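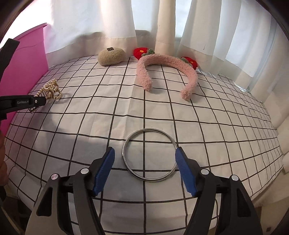
Onde se cosem as flores de crochê numa fita felpuda, para que não puxem o tecido?

Na parte de cima do arco, uma de cada lado, com pontos pequenos só na base das folhas. Se a linha passa pelo centro da flor, a felpa fica apertada e aparece um buraco quando a fita estica.

Caderno da oficina, 8 de março de 2024

Escrevo estas notas para mim e para os colegas da bancada de acessórios. Peço desculpa pelos erros de português, quem quiser pode corrigir a lápis.

Assunto do dia: separar as peças pequenas para o catálogo Folirbridge e decidir o que vai para conserto, o que vai para a caixa da loja e o que fica como modelo. Trabalhei em cima do pano branco quadriculado. Gosto deste pano porque as linhas pretas ajudam a pôr as peças direitas, mas ele precisa de ser passado a ferro, tem vincos. Não usar o ferro muito quente sobre as linhas, a tinta pode manchar a tábua (já aconteceu com o pano antigo, em setembro).

Fita cor-de-rosa com flores

É a fita felpuda, de pelo encaracolado, com as duas flores vermelhas de crochê. As folhas verdes ficam à volta e o centro é amarelo, quase laranja. A forma em arco está boa quando a fita fica pousada na mesa. Experimentei na cabeça de prova da Eltden e aí encontrei um problema: a flor da direita roda um pouco para a frente quando se mexe a fita. Penso que falta um ponto por baixo da folha maior. Descosi metade e voltei a coser com linha verde dupla. Agora roda menos, mas ainda quero ver como fica depois de um dia na cabeça de prova.

Lavagem: à mão, água fria, sem torcer. O vermelho do fio de crochê ainda não foi testado. Antes de lavar a fita inteira, molhar uma sobra do mesmo fio e deixar em cima de um papel branco. Se o papel ficar rosado, escrevemos na etiqueta que a peça se limpa só com pano húmido.

Peça dourada com pérolas

A peça de bijuteria tem fileiras de pérolas pequenas e elos de corrente. O tom é dourado, não escrevi "ouro" na ficha e peço que ninguém escreva. Também não escrevi se as pérolas são verdadeiras ou de imitação, a Bereck vai dizer no papel que acompanha a encomenda. Ficou à esquerda no pano, afastada da fita, e isto deve continuar assim: um elo aberto apanha logo a felpa, e para o tirar é preciso cortar os fios.

Limpei com a flanela seca. Nada de álcool nem de líquido para prata. Na ficha pus o número 1574. O número anterior estava riscado e não consegui ler, por isso comecei ficha nova.

Aro prateado

É um aro fino de metal, liso, com o rebordo polido. Discutimos já duas vezes se é uma pulseira ou uma argola para montar outra coisa, e continuo sem resposta. A ficha diz "aro" e assim fica. Com o calibre, a medida precisa de ser tomada por dentro e por fora, e em mais de um sítio, para saber se está bem redondo. Não tive tempo hoje. Guardar deitado, nunca pendurado no prego, porque o prego risca.

Almofadinha bege

Esta é a minha preferida, confesso. Tem a forma de um seixo, macia e sem cantos, com uma etiqueta preta pequena cosida perto do topo. Encostei-a ao fundo, junto das cortinas, e fica bem como apoio visual para as outras peças, mas larga pelo e depois o pelo vai para os elos da corrente. Passar o rolo adesivo antes de a juntar com qualquer metal. A etiqueta não se tira nem se dobra. O cliente Siddiqui pediu que as etiquetas fiquem como vieram.

Arrumação

Caixa baixa forrada a feltro: aro e peça dourada, cada um no seu saquinho. Caixa alta: fita e almofadinha, com papel de seda amachucado dentro do arco da fita para não perder a forma. Não pôr peso em cima das flores, o crochê achatado demora muito a levantar, mesmo com vapor.

Material que falta: linha verde da mesma cor das folhas (temos só um resto no carretel), saquinhos pequenos, pedir 200, e papel de seda branco. O papel azul que compramos da última vez deixa cor nos dedos e não serve para a felpa bege.

Tempo gasto na bancada: 2 horas, mais o que perdi à procura da tesoura de pontas finas. Estava na gaveta dos botões. O lugar dela é no suporte, à direita do ferro.

Para continuar: calibre no aro, teste de cor do fio vermelho, ver a flor da direita. A gaveta 7 está livre para as duas caixas.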